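Skeltus to bring wiring work back to Bidura, 17 jobs expected

By Ebise Weldu

The town of Bidura will have a wiring workshop again. Skeltus, the company which makes cable harnesses for farm machines and caravans, has confirmed it will open in the former Popescu furniture building on Jurkside Road in February. In the first stage there will be 17 positions, and most of them are for people without trade papers.

The news was given at an evening meeting in the library, which started at 6 pm and went longer than planned. Many residents wanted to know about the hours of work, the parking, and whether the trucks will pass in front of the primary school. The company answered that deliveries will come by the northern end of Jurkside Road and not before 9 in the morning.

For readers who are not familiar with this trade, a harness is the group of wires that is prepared in advance and afterwards put into a vehicle or a machine as one piece. The wires are cut to length, the ends are fitted with connectors, and a label is put on so the installer knows where it belongs. A good part of the work is still done at a bench.

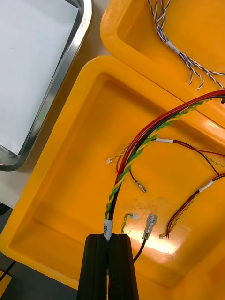

Bidura had such a workshop before. It closed 11 years ago, when its main customer moved the orders overseas, and a number of families left the district in the same year. Some of the former workers were at the meeting. One woman told me she kept her crimping pliers in a kitchen drawer all this time and she would be glad to apply, if the shifts finish before school pick-up.

According to Skeltus, there will be a day shift only for the beginning. Training takes 15 days and is paid at the full rate. New employees will learn reading of wiring drawings, crimping, labelling and electrical testing. The company also said it will accept part-time applications, but it did not want to say how many.

The building itself needs repairs. The roof over the loading area has leaked since the last big storm, and the council has asked for a new fire exit at the back. The works should start next month. A local electrician has already been asked to replace the lighting, because the old lamps are considered too weak for work with small parts and coloured wires. 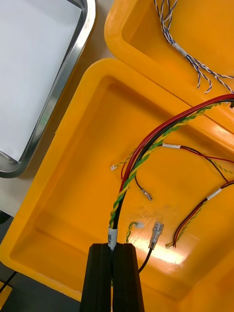
Not everybody is satisfied. The owner of the bakery across the road is worried about the parking places, which are already full at lunch time. The company proposed to open the yard behind the building for staff cars, and around 15 cars can fit there. The council will look at the marking of the street after the opening and may put a one-hour limit in front of the shops.

There is also the question of the bus. The present timetable brings the first passengers to Jurkside Road at 7.40 am, and the shift is planned from 7.30. The council has written to the bus operator to ask for an earlier service, and at the time of writing there was no reply.

Application forms can be picked up at the library desk or at the post office. A short information session for people who have never worked in a factory will be held in the library at 10 am during the school holidays, and children are welcome to come along. The exact date will be put on the noticeboard near the entrance.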